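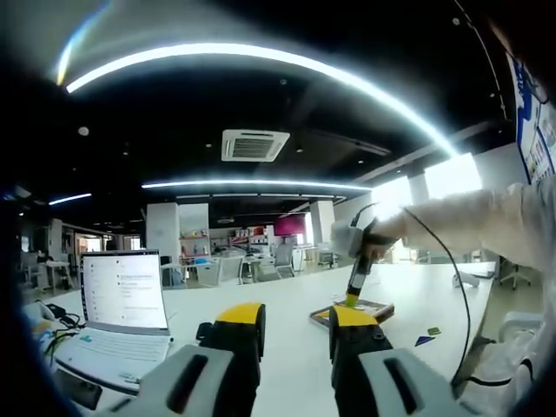 1/ Soslow's charity night, a few questions before you buy a ticket

I love a drag fundraiser. I have tipped with rent money. But the Sunday show at Soslow is being sold as "all proceeds to local charities" and I would like somebody to tell me which charities, and what they mean by proceeds.

2/ The poster has a boot, a lot of glitter and the word COMMUNITY in letters bigger than the headliner's name. It doesn't have the name of one single group getting a check. I asked at the bar. The bartender said it was "a few different ones." Okay. Which few?

3/ Last May's show raised $2812. I know that because it was on a giant cardboard check and I was standing next to it. Great night. Then the post about it said "over 2000 for our neighbors" and that was the last anyone heard. Where did the rest go? Maybe the sound guy. Maybe the sound guy deserves it! Just write it down.

4/ And yes, shows cost money. Performers should get paid, and paid before anybody else. If the door covers the cast and the tips go to charity, say that on the poster. I'd still come. I'd probably tip more, knowing the queens weren't doing two numbers each for a drink ticket.

5/ What bugs me is "proceeds." Proceeds of what — the door, the raffle, the bar? I have never once seen a bar around here give up the bar money, and if Soslow is doing that they are being awfully quiet about a very good deed.

6/ Pacheco, across the street, does a smaller show with worse lighting and a host who forgets the names of the acts. They also tape a sheet of paper by the coat check the week after with what came in, what went out and who got it. It's handwritten. One time it had salsa on it. I trust that sheet more than any poster.

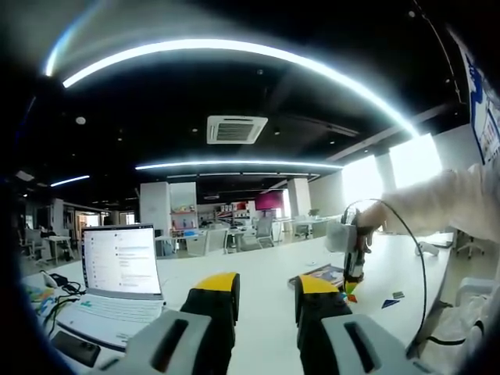 7/ Jacinto Rosales wrote back to say I'm going after the wrong people, that Soslow kept its doors open for us when other places wouldn't even hang a flag, and that asking for receipts in public makes folks scared to run benefits at all.

8/ Jacinto, I hear you on the first part. I had my birthday there. On the second part, no. I've been to plenty of benefits and the ones that stopped happening stopped when the person running them got tired. A receipt takes ten minutes. Being loved by the neighborhood doesn't get you out of it.

9/ Also several of you have messaged me privately with "well I heard." I'm not posting what you heard. I don't think anyone is stealing. I think the money goes in an envelope, the envelope goes in the office, and somebody drops it off when they get a chance. That's sloppy, and it's how rumors get started.

10/ Deming Du asked what would make me happy. Easy. Put the name of the charity on the poster. Say what's being split and how. Post the total afterward, the same total that's on the big check.

11/ I'll be there Sunday either way, near the stage, with ones. If the host says from the mic who the money is for, I'll come back here and say so. If it's "local charities" again I'll be asking at the bar again, and I'd like a better answer than a few different ones.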